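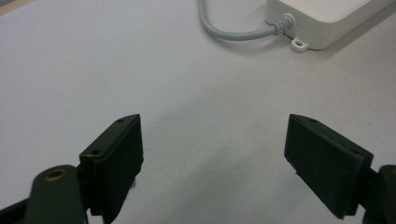 Re: [arnville-rooms] grey tops, which ones are we keeping?

Lists > arnville-rooms > August > Furniture

3 min read

Quick one between things, sorry, will be patchy.

Went over the pale grey one this morning. Surface is smooth, even colour, a bit bluish under the lights but I quite like that. I'd keep it. The Skilska tops in the back room are another matter, two have gone at the corners and one has a burn the size of a saucer. Those can go.

Answers below, in among your questions.

> Hi all, trying to get the furniture sorted before the autumn lot
> start. Could whoever has been in lately tell me:
>
> - which tops are worth keeping
> - do we want the new ones in white or grey
> - what size, as the old list has two different lengths on it
>
> Þórarinsdóttir can deliver but they want a firm order, they
> won't hold stock for us a second time.

Keeping: the pale grey, plus the long one by the radiator if somebody can get the glue off. I had a go with a plastic scraper and warm soapy water and got perhaps a third of it. Please don't use the green scourers on it, they leave a dull patch. Ask me how I know.

Colour: grey please. White shows every pencil mark and glares horribly once the afternoon sun comes round. Grey is easier on the eyes when you're leaning over small parts for two hours. Also hides dust, which I realise is not a reason to stop wiping.

Size: 200 cm is the right length, the other figure on the old list is from before the partition moved. Depth I'd leave as it is. Height matters more to me. The catalogue gives 900 mm for the Rovia legs which is fine standing up but far too high with the chairs we've got. There is a shorter leg, same page, just further down. Get the short ones for the side where people sit and the tall for the bench along the wall.

> Þórarinsdóttir have quoted 291 a table with legs, less if we
> collect. Is that about what we paid before?

Can't remember and the old invoice isn't in the folder. It sounds steep for a top and four legs? But the cheap ones are what we're throwing out now so maybe fair enough. Did the quote include the edging? Last time it didn't and we had raw edges snagging sleeves until Easter. Worth a phone call before anything is signed.

> Also how many. I had put down 5 but then somebody said that
> wouldn't fit with the trolley in.

5 fits if the trolley lives in the corridor overnight. It doesn't fit if it stays in. I'd still order 5, and fold one away when it's not needed, if they do a folding frame in that length. Don't know that they do.

Other bits while I'm here:

- felt pads for the feet, the floor is getting scratched by the door
- the tin of wax on the shelf is for the wooden bench ONLY, it goes smeary on the grey
- cloths want washing, I've taken the bag home
- the level has gone missing again, if its in your car please bring it back

On wiping down, damp cloth then a dry one, that's plenty. No spray straight onto the top as it runs into the join underneath and sits there. I'll put a note up by the sink when I find some tape.

In again tomorrow from half nine if anyone wants to come and mesure up with me. Bring a tape, mine sticks past the first metre.

Must run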